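Ticket 2534
Subject: Gripper comparison for drive caddy removal, desktop tower disassembly cell
Submitted by: Zoriana Fedoruk
Category: End effectors / wrist cameras
Status: Open, pending second finger set
Priority: Normal

Summary of request

The cell is to be fitted with one gripper type for the removal of hard drives from desktop towers. Two candidates are under review: the Tallance linkage gripper and the Prirnex parallel gripper. The requester reports that the Tallance unit closes on the blue drive latch at an angle when the approach is made from directly above, and asks whether the fault lies with the fingers, the wrist camera or the controller settings.

Configuration at time of report

Controller: Trokham, firmware as delivered in March
Closing speed setting: 300
Force limit setting: 400
Test unit: desktop tower on its side, side panel removed, processor socket open

Entry 1, Z. Fedoruk

The wrist camera was checked first. With the arm held over the drive area, the latch and the gripper jaws must both remain in view for the operator to correct the approach. The check was satisfactory. The drive bracket falls between the jaw pieces in the camera view and is not hidden by them.
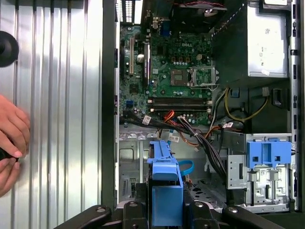

Wrist camera view with the jaws on either side of the blue drive bracket.

The camera mount was therefore ruled out as a cause. No change was made to its position.

Entry 2, Z. Fedoruk

The approach was repeated 17 times at the settings listed above. The angled closure was recorded on both slow and normal approaches. Lowering the force limit made no difference. The loose SATA and power cables near the drive are a separate concern, and operators are asked to confirm that no cable lies between the fingers before a close command is sent.

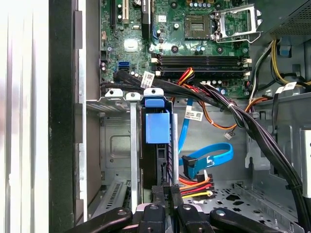 Lowering the closing speed reduced the error but did not remove it. The finger links travel in an arc, so the contact point shifts as the jaws come together. The Prirnex unit does not have this behavior, but its wider body is harder to bring in beside the power supply. Neither result is sufficient to close the ticket.

Entry 3, reply from Furukawa applications desk

Please confirm the height of the tool center point stored in the Trokham controller. A value carried over from an earlier finger set would produce the symptom described. Please also send a view from the fixed camera with the gripper at the caddy.

Entry 4, Z. Fedoruk

The stored value was found to belong to the previous fingers. It has been corrected and the controller restarted. The requested view is attached.

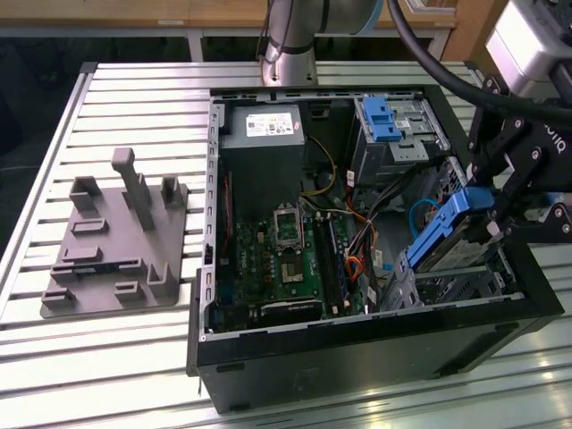
Fixed camera view: Tallance gripper at the blue-handled caddy, fixture plate to the left of the tower.

Following the correction, the closure was even on every attempt in the short repeat series. The Prirnex unit will be put through the same series before a recommendation is issued.

Entry 5, Z. Fedoruk

Work at the rail beside the tower is to be done by hand only while the arm is under hold. This applies to both grippers. 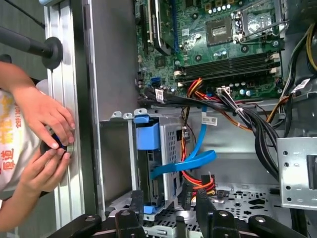 Automation Support Group, End Effector Evaluation

Remaining actions:

Install ribbed fingers of matching length on the Prirnex unit.
Repeat the series with the same tower and the same controller settings.
Record the tool center point on the finger set label and in the controller notes.
Return the results to Furukawa under this ticket number.

The ticket stays open until the second series has been entered. Questions should be added as a new entry and not sent by separate mail.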